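关于我们

首页 / 玩法说明 / 联赛大厅 / 博客 / 关于我们

Milleck 是一个公路自行车幻想联赛。你来当车队经理，在赛季开始前挑一批车手，然后跟着真实的比赛一站一站往下走：谁抢到了冲刺点，谁在山上丢了时间，谁替队长挡了一整天的风，都会变成你车队的分数。我们从一张电子表格做起，做到今天有网页、有手机版、有中文界面，还有一群会在凌晨守着终点线结果刷新页面的玩家。我们真的很喜欢做这件事！

如果你是第一次来，可能更想先看“玩法说明”。这一页讲的是我们自己：怎么开始的，谁在做，分数为什么这么算，以及我们在忙些什么。有点长，可以挑着看。

怎么开始的

最早的那张表格是 Gwenllian Samuel 做的。那时候她在 Sterkport 一家自行车店的楼上租房子住，楼下的店打烊以后常有人留下来看比赛转播。看着看着就有人开始打赌谁会赢，输的人去买薯条。打赌很快变得没意思，大家押来押去都是那几个大牌冲刺手，于是 Gwenllian 提议每人“买”一支车队，预算一样多，贵的车手买多了，剩下的名额就只能找便宜的年轻人填。

头一个赛季参加的有6个人。规则写在店里的白板上，改了又改，改到后来没人记得原来写的是什么。有一次争论持续了一整个晚上：在平路赛段里从头领骑到最后、结果以倒数名次过线的副将，到底该不该有分？表格里只认名次，按表格他是零分。可是在场的人都看见了他一个人在前面拉了多久，都觉得零分太不像话。

那场争论没有在当晚结束，某种意义上到现在也没结束，不过 Milleck 就是从那里长出来的。我们想做一个能看得见副将的幻想联赛。

第二个赛季 Mared Gwilliam 加入了。她原来是写排班软件的，看到 Gwenllian 每天晚上对着成绩表一行一行手抄，实在看不下去，周末写了一段小程序替她读成绩。程序第一天就把两个同姓车手弄混了，害得店主白白领先了三站（他到现在还认为那三站应该算数）。再往后，朋友带朋友，表格装不下了，我们就有了自己的网站。

Milleck 这个名字

经常有人来信问。它没有什么深奥的意思，是 Sterkport 郊外一段上坡路的叫法，当地骑车的人都知道。坡不算长，前面比较和气，过了石桥突然变陡，转弯后还有一截你以为已经骑完了的路。楼下那家店每周的集体骑行都要走这里，到坡顶等齐了人再往回走。给联赛取名字的时候列了一大堆花哨的候选，念出来都别扭，最后 Gwenllian 说不如就叫 Milleck，大家都同意了，因为每个人都在那个坡上掉过队。

我们怎么算分

分数引擎叫 Dafis。它做的事说起来简单：读入一站比赛的结果，把每个车手的表现换算成分数，再加到你的车队里。难的是“表现”这两个字。

名次当然有分，途中冲刺点和爬坡点也有分，总成绩榜在每站之后会给一点小分，在大赛结束时给一笔大分。这些跟别的自行车幻想游戏差别不大。我们自己比较得意的是下面几样。

副将分。队长进了赛段前列，跟他同队并且在关键路段仍在身边的车手会分到一部分分数。关键路段由我们的记录员判定，每站赛前公布候选路段，赛后公布判定结果，玩家可以申诉。申诉成功的例子不少，我们把它们都放在博客里，读起来很有意思，有些玩家看比赛比我们仔细多了。

突围分。进入当天主要突围集团就有基础分，在前面待得越久分越高，被大集团追上也不会清零。这条规则让许多小车队的车手突然有了价值。平路赛段那种明知道会被追上、仍然一大早就往前冲的人，以前在幻想联赛里是隐形的，现在他们可能是你整支车队里性价比最高的一个。

天气系数。这一项争议最大，上个赛季试行之后我们把它调小了。侧风撕开集团的日子，跟得住前面的人会多拿一点。有玩家觉得天气是运气，不该奖励；也有玩家觉得会看风正是这项运动最难的地方。两边的来信我们都认真读过，目前的做法是保留，但是私人联赛可以自行关闭。

退赛不倒扣。早期版本里车手摔车退赛要扣分，后来取消了。看着自己喜欢的车手坐在路边，还要被扣分，心情太差了。

价格怎么定

每年赛季开始之前，我们给所有可选车手定一个价格，单位叫“齿”（对，就是牙盘上的齿）。每位经理的预算是99齿，最便宜的车手两齿，最贵的车手会吃掉你很大一块预算。定价主要看过去的成绩，也看新赛季的赛程、车队里的角色变化，还有一点点主观判断。主观判断的部分由 Jeptoo Kombo 负责，所以一旦定价出错，论坛里的帖子标题通常直接写她的名字。她说这样很好找。

今年可选的车手一共有1101名。名单里有大家天天讨论的明星，也有刚从青年组升上来、连很多资深车迷都叫不出名字的新人。每个赛季总有那么几个两齿车手一路骑进所有人的视野，那时候打开联赛大厅，看看哪些经理早就把他放进了车队，真是一种享受。我们自己也玩，内部联赛去年的冠军是靠一个最低价的爬坡手赢下来的，赢的人不太懂爬坡，选他是因为名字好听。

价格在赛季中不会变。我们试过浮动价格，像股市一样涨涨跌跌，刚开始很热闹，几周之后发现大家的心思都放到倒买倒卖上去了，比赛反而看得少了。所以改了回来。转会窗口还在，每年开几次，具体时间见“玩法说明”。

女子联赛

女子公路赛的幻想联赛和男子联赛用同一套引擎、同一套预算，在首页并排放着。Nele De Haan 从她加入的那天起就在推动这件事，数据也基本是她一点一点搭起来的。当时最大的困难是成绩资料不齐，有些小比赛只公布前面的名次，途中冲刺点更是常常找不到。Nele 给赛事主办方写了数不清的邮件，有的主办方回信时附上了手写成绩单的照片，字迹潦草，但是很珍贵。

女子联赛的比赛风格跟男子联赛很不一样，车队人数少，控制集团更难，突围成功的机会也就更多，副将分和突围分在这里格外有分量。好几位经理告诉我们，他们本来只玩男子联赛，顺手组了一支女子车队试试，结果赛季中段就把主要精力转过去了。如果你还没试过，强烈推荐！

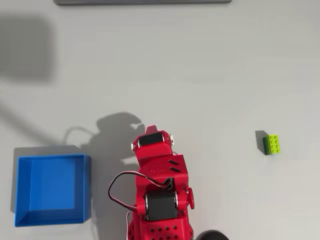

浅灰色桌面上的红色机械臂

做这件事的人

Gwenllian Samuel，创办人。管规则，也管论坛。规则文本的每一句话都是她写的，改规则之前她会先在论坛贴出草稿，等大家吵完再定稿。她自己的车队常年偏爱石板路选手，到了高山赛段就一路往下掉，年年如此，从来不改。

Mared Gwilliam，技术。Dafis 的第一行代码和现在的大部分代码都出自她手。比赛日她负责盯着成绩导入，碰上终点照相判定迟迟不出来的时候，首页上那条“成绩待定，请先喝杯茶”的提示就是她手动挂上去的。如果你在深夜看到榜单忽然跳动了一下，多半是她在修正一个同名车手的问题。

Akihiko Kuroda，界面和移动版。他是从玩家变成同事的。当年他给我们写了一封很长的信，逐页指出网站在手机上有多难用，还附了自己重新画的草图。信写得客气极了，问题一个比一个尖锐。我们看完以后问他要不要来做，他来了，手机版的车队页面基本就是照着那些草图做的。他喜欢把信息放得疏朗一些，Jeptoo 喜欢在一屏里塞满数字，两个人的折中就是你现在看到的样子。

Jeptoo Kombo，数据和定价。她跑步出身，骑车是后来的事，看比赛的角度跟我们几个都不同，特别在意车手一个赛季里的疲劳积累。赛程密度表就是她提出来的，在每位车手的资料页最下面可以找到，颜色越深说明那段时间比赛越集中。很多玩家不知道有这张表，往下拉一拉就看见了。

Nele De Haan，女子联赛和赛事联络，也主持我们的记录员培训。她声音很好听，所以播客也归她。播客更新不太规律，大赛期间几乎每晚都有，到了冬天可能很久才出一期，内容从选车手讲到怎么在厨房里洗链条，扯得很远。

记录员

副将分和突围分都离不开人看比赛。自动数据能告诉我们谁几点过了哪条线，但是告诉不了我们谁在山脚下把水壶递给队长、谁在横风里让出了自己的位置。所以每一站都有记录员从头看到尾，按照统一的表格记下关键路段前后的情况。每站至少有2名记录员各自独立记录，意见不一致的时候再请第三个人回看。

记录员多数是玩家，也有几位是以前的业余车手。培训在线上进行，先学认车衣和头盔（比想象中难得多，下雨天大家都套上深色雨衣，简直要命），再学判断集团形态，最后用往年的赛段练手。练手的赛段我们挑的都是混乱的那种，大风、大雨、终点前连续转弯。练完之后再看普通的平路赛段，会觉得时间忽然慢下来了。

记录员当站的记录不会用在自己的私人联赛里做裁定，有冲突就换人。规则很早就定下来了，也一直照着做。

Lullilden 杯

说到我们最喜欢的活动，还是 Lullilden 杯。它是赛季中间的一项淘汰赛，经理两两配对，每一轮看几站比赛的分数，赢的进下一轮，输的进安慰赛。安慰赛也有冠军，也有奖品，有些人宣称自己是故意输进去的。

Lullilden 杯跟主联赛最大的不同是阵容小得多。你只能从自己的车队里选出一个小阵容，每一轮开始前提交，提交以后不能换。平时靠人多堆分的经理到了这里会很头疼：到底是信任那个状态火热的冲刺手，还是留一个位置给可能进突围集团的无名小卒？对阵页面会一直遮住双方阵容，直到赛段发车才揭开，那一刻论坛总是很吵。

抽签是直播的，Nele 主持，Akihiko 从一顶旧骑行帽里往外抽纸条。我们讨论过要不要换成程序随机，玩家投票说不要。那顶帽子已经洗得看不出颜色了。

奖品历来不值钱：冠军得到一枚旧牙盘，背面刻着历届冠军的昵称，保管一年，下一年寄给新的冠军。它去过的地方比我们几个加起来都多，每次寄到，新冠军照例会拍一张它和早餐的合影发到论坛。

关于中文版

中文界面是今年1月上线的。在那之前，已经有不少中文玩家在用英文版玩，还自己整理了一份术语对照表放在论坛里，从“突围”“大集团”到“计时赛”“橡皮筋”，列得清清楚楚。我们做翻译的时候几乎整份采用了，在此非常感谢各位！

翻译里最费神的是车手译名。同一位车手在不同媒体上常有好几种译法，我们的做法是界面显示一个常用译名，同时保留原文拼写，搜索的时候两种都能找到。如果你觉得某个译名别扭，资料页右上角有“建议译名”的入口，提交之后我们会看，累计的建议多了就会改。

比赛时间也做了调整。以前所有时间显示的都是 Sterkport 当地时间，中文玩家得自己换算，换算错了就会错过提交阵容的截止时间，这样的来信我们收到过很多，每一封都看得很内疚。现在时间跟着你的设备走，截止前还可以收到提醒，在账户设置里打开即可。

还没有翻完的部分：博客旧文、播客文字稿、申诉案例汇编。申诉案例会优先翻，它们对理解规则帮助很大。

钱从哪里来

基础玩法免费，公共联赛、私人联赛、Lullilden 杯都包括在内，以后也会这样。收入来自会员费，会员可以看到更详细的数据页面，比如车手在不同坡度上的历史表现、赛程密度对比、往年同一赛段的突围成功率，还能给私人联赛设置自定义规则。会员在比赛里没有任何额外的预算或者转会次数，花钱买不到分数。

我们不跟博彩公司合作，网站上也不会出现赔率。Milleck 的前身确实是一场关于薯条的打赌，这一点我们承认，赌注也就停在薯条那里了。私人联赛里朋友之间约定谁请吃饭，我们管不着，不过请不要在论坛里组织带现金的联赛，看到会删。

写给新手的几句话

常有人问，不太懂自行车比赛能不能玩。能！我们收到过很可爱的车队，全队都是姓氏以同一个字母开头的车手，成绩居然排在中游。选几个你觉得名字顺眼的人，看一场有他们参加的比赛，你会发现自己忽然开始关心集团中段的某个小小的人影，会为他骑到了前二十而从沙发上站起来。我们几个人差不多都是这么入坑的。

组第一支车队的时候，不必把预算都压在明星身上。一两个能稳定拿分的，几个在强队里做副将的，再留些位置给年轻人。看一看赛程，别让全队都在同一个月里休息。如果某天你的车队一分没拿，去论坛的“零分俱乐部”那个帖子报个到，里面有不少熟面孔，Gwenllian 是常客。

加入私人联赛需要邀请码，向创建联赛的人要就行。没有认识的人也没关系，论坛每个赛季开始时都有“找队伍”帖，写上你所在的时区和喜欢的比赛类型，很快会有人来拉你。带孩子一起玩的家庭可以建家庭联赛，账户由家长管理，聊天功能默认关闭。

正在做的事

今年春天的重点是赛段回放页面。比赛结束以后，你可以拉着时间轴看自己车队的分数是怎么一点点涨起来的，突围在哪里形成，副将分在哪个路段判定，记录员写了什么备注。Akihiko 已经做出了能点的版本，内部试用时大家玩得太投入，一下午没干别的。接下来会先开放给会员测试，稳定之后所有人都能用。

另外，Dafis 正在增加对团体计时赛的支持。团体计时赛一直是我们的难题，同队的人同时过线，谁的贡献大很难分清，目前的办法是平均分配，大家都知道不够好。Mared 手上有一个新方案，草稿过些日子会贴在论坛，欢迎来吵。

还有一些小东西：车队徽章编辑器会加上新的图案，有玩家要求了很久的企鹅终于要来了；阵容页面支持拖动排序；夜间模式下榜单的黄色不再那么刺眼。

联系我们

规则问题请发到论坛的规则区，Gwenllian 每天都看，其他玩家往往回得更快。成绩有误请用赛段页面底部的“报错”按钮，附上你看到的来源，方便我们核对。想做记录员，在账户设置里选择“申请记录员培训”，Nele 会给你写信。女子小型赛事的主办方如果愿意提供完整成绩，请一定联系我们，什么格式都行，手写的也行。

账户和付费方面的问题走站内信，中文来信由 Akihiko 先接，他会找懂中文的记录员帮忙一起看，回信可能比英文慢一点，请多担待。

路过 Sterkport 的话，楼下那家店还在，比赛日打烊后照样有人看转播。白板也还在，上面写着现在没有人看得懂的第一版规则。带点薯条来。

本页更新于2020年3月2日

玩法说明 / 申诉流程 / 隐私政策 / 会员 / 播客 / 返回顶部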